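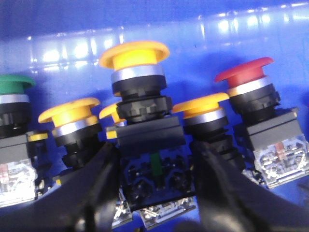
She has been buying and selling used control parts since 2000, and she still talks about push buttons the way other people talk about tomatoes. I had asked for half an hour of her time and got most of an afternoon, along with two cups of coffee and a slice of somebody's birthday cake. Her shop, Wadatlow, takes in the leftovers from factories that are closing or changing over, and a good part of what comes through the door is small stuff: switches, lamps, terminal strips, and the big mushroom-head buttons you hit with the flat of your hand. The yellow ones, with that shiny silver ring under the cap, are her favorites. "Everybody thinks of red," she told me. "Red is for stopping, sure, and I sell plenty of red. But you get a yellow one with a clean ring and all its blocks still on the bottom, and it's just a handsome thing to hold."

I asked what she meant by blocks, and she was delighted to be asked. The part you push is only the top half, she explained. Underneath is the contact block, where the wires go, and a button that has lost its block is worth a good deal less to her than one that hasn't. People pulling a panel apart in a hurry tend to leave the bottoms behind. "They're saving themselves a minute and costing me a morning," she said, and then laughed, and then told me a long story about a bakery in the next county that I promised not to print.

Search this site Go Advanced search

What I had really come to hear about was the sorting, which she changed in March. For years everything went into cardboard boxes, with a word or two in marker on the flap. The boxes sagged. The bottoms gave out, generally over a concrete floor, and the words on the flaps went on describing things that had been sold two winters ago. Then a packaging outfit named Memon had some plastic crates to get rid of, and she drove over with a borrowed trailer and took the lot.

"I didn't think I'd care so much about a crate," she said. "But they're blue, good and blue, and you can see what's in them. You drop a little black part in a cardboard box and it's gone. You drop it in one of these and there it is, looking at you." She likes the ribs on the sides, too – they make the thing stiff enough to carry when it's full, and they give your fingers somewhere to go.

Her one firm rule is that a crate gets emptied all the way before anything new goes in. I wondered whether that was a bit strict for a small shop, and she shook her head for quite some time. A single lamp left in the bottom will end up in an order for buttons, she said, and a customer who gets a lamp when he wanted a button remembers it for years. So out it all comes, every time, and somebody looks in the corners.
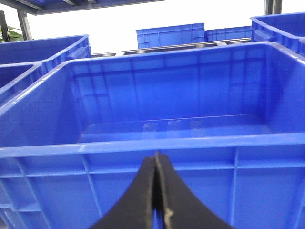
A place to put things down

The racks came later and cost more than she wanted to spend. She had been looking at painted shelving from a catalog, the Rusard kind, and had very nearly sent off the check when a restaurant supply place offered her stainless steel for less. She says she has never regretted it, although she did regret carrying it in. The crates stand next to each other at a height that suits her back, and she can look down into one and then the next without moving her feet much.

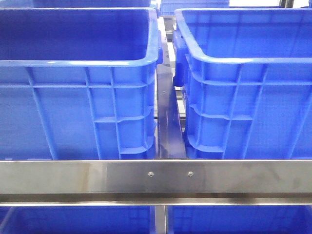

She works from left to right, a habit she picked up at her first job, at a panel shop called Plivomell, where she wired boxes for 12 years before going out on her own. The woman who trained her there was left-handed and did it the other way, and the two of them shared a bench and bumped elbows all day long. "We never did settle it," she said. "I'd still argue with her about it if she walked in now, and I'd be so glad to see her."

We got onto the question of whether any of this pays. It does, she said, in a modest way. Her buyers are mostly repair people keeping older machines going, and what they want is the same button they had before, so the new one fits the old hole and the operator doesn't have to learn anything. She has mailed a single green button halfway across the country and been thanked for it with a Christmas card. She keeps the card over the phone, next to the price list – which she says needs doing over, and which she has been meaning to get to since the summer.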